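3.2 Visibility of edges under low contrast

The second part of the study concerns the question how residents of advanced age recognize the edge of a table, a plate or a step when the difference in lightness between the object and its surroundings is small. In the first part (Section 3.1) we treated only the color of walls and doors. Edges are a separate matter, and in our opinion they have received less attention in the planning of care homes than they deserve.

The work was carried out in two houses, Pirkwood and Dalsgaard, which are similar in size but differ in the year of building. In Pirkwood the dining room has large windows to the south, and the daylight changes strongly during a meal. In Dalsgaard the dining room lies to the inner court, and the lamps are switched on for most of the day from the end of October. We collected 885 judgments in total. A judgment means here that one resident looked at one surface from a sitting position and told the assistant whether the border was "clear", "not so clear" or "not seen". Residents who usually wear glasses kept them on.

The surfaces were chosen in 6 shades of gray, from almost white to charcoal. For each shade we prepared one version without a border and one version with a thin border in a lighter or darker tone. We did not use colored borders in this part, although the staff of Dalsgaard asked for them several times. The reason is that color vision differs very much between persons of this age, and with colored borders we would not be able to separate the effect of hue from the effect of lightness.

A dark round surface with a thin pale rim was judged more often as "clear" than the same surface without a rim (compare the dark disk and its pale gray rim in Figure 4). The advantage was largest on a dark floor. On a light floor it was small, and in the afternoon sessions at Pirkwood it could not be found at all.
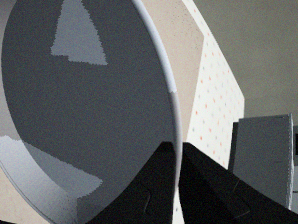
Figure 4. Dark gray disk with a thin pale gray rim, computer rendering. The rim is brightest near the top.

Light patches on the surface itself were a second source of error. When sunlight or the light of a lamp fell on a dark table top, several residents took the border of the light patch for the border of the table. This happened mainly with patches that had a straight side. One resident at Pirkwood placed her cup with great care at the end of such a patch and explained that she did not want to put it too near to the edge. The staff knew this kind of behavior well, but they had understood it as a question of habit.

We repeated the lamp sessions at Dalsgaard with a matte table cover of the type Plolla, which was already in use in the house. With the cover the confusion became less frequent, but it did not disappear. The cover also hides the rim of the table, so the two measures cannot be combined in a simple way. A cover with a woven border was considered and will be tested in December.

The distance between the eye and the edge was not controlled strictly. Residents in wheelchairs sat about 5 centimeters lower than the others, and they saw the table top at a flatter angle. We compared both groups and found no difference for the light shades. For the two darkest shades the residents in wheelchairs gave the answer "not seen" more often. The group is too small for a firm statement, and we report the result only because the same tendency was noted in the earlier Osis survey of hallway furniture.

Plates and trays are treated in Section 3.3, where the background is the table and no longer the floor.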